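The Lunch Bag, Reconsidered

My daughter's lunch bag came home on a Wednesday with a yogurt lid fused to the lining and a fork I had never seen before. I washed it, hung it over the faucet to dry and started wondering why we had never given any thought to what goes in it, or in what order.

A lunch bag gets used more than most things in a house. Ours is opened and closed two times a day, more when there is practice. It gets dropped on bus floors and left in lockers over long weekends. When I asked readers of this magazine in December to write in about theirs, 67 of them did, and most of the letters were complaints. Zippers came up first, then smell, then bananas. 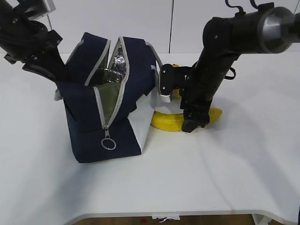
Soft bags have been the standard for packed lunches in my family since my oldest started school. They fold flat in a drawer, they weigh almost nothing and the crinkly silver lining wipes clean if you get to it the same day. Their weak point is that they don't hold themselves up. Set one down half unzipped and a side slumps, and then you are packing with one hand and propping with the other. Several readers pack theirs inside a mixing bowl for this reason. I tried it and it works fine, although the bowl then has to be put away.

The opening matters more than the size. A bag that unzips all the way along the top and lets the flaps fall back can be loaded from above, so the flat things go in flat. A bag with a short zipper has to be fed like a mailbox. The Hovland I used for years had a short zipper. I replaced it with a Tetura that opens wide, and packing the same lunch is now a smaller job.

Look at the zipper pull too. The tiny tab that comes on most bags is hard for a six-year-old and not much better for a grown-up wearing gloves. A split ring from the junk drawer fixes it. One reader in a cold town put rings on every bag and jacket in the house, and she says mornings go faster.

Then there is order. Heavy and hard goes at the bottom: the lidded box, the ice pack, the drink if it seals. Bread goes above that. Fruit depends on the fruit. Apples can go anywhere. Grapes need a container with a lid, and so do berries and cut melon. Bananas are the problem, and they took up more space in the letters than sandwiches did.
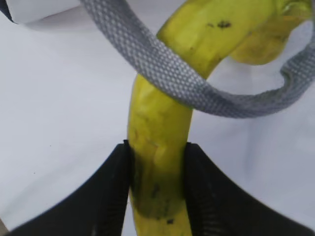

The banana: last in, first out.

A banana bruises where something presses on it, and in a lunch bag something always does. The usual advice is to put it on top, which is right as far as it goes. But the top of a soft bag is also where the zipper closes and where the handle folds over, and a long banana gets bent against both. Lay it along the longest side, with the curve following the wall of the bag. If it still won't fit, carry it separately. My son keeps his in a coat pocket and has had two accidents in 22 weeks of school, both on the bus.

Small children who are learning to pack their own lunch can practice with play food. A toy banana can be shoved in and pulled out all afternoon, and it teaches the same lesson about what goes on top. Our kids did this on the kitchen table with a plastic sandwich and an old Kutex bag, and by spring they could close the zipper by themselves.

The other half of packing is what you put inside the bag to hold the food.
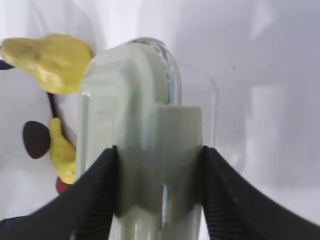 Periklis Tsoukalas

Hard containers earn their place if you can see into them. A clear box with rounded corners is easy to clean, since there is no seam for rice to hide in, and the kid can tell from the outside whether it is lunch or snack. Colored plastic looks nicer on the shelf. I own both and reach for the clear ones - the others end up holding crayons.

Buy fewer shapes than you think you need. I had an Otum set with nine pieces and used three. The rest lived in a cupboard without their lids.

Wash the bag on Friday, leave it open overnight and don't put it away damp.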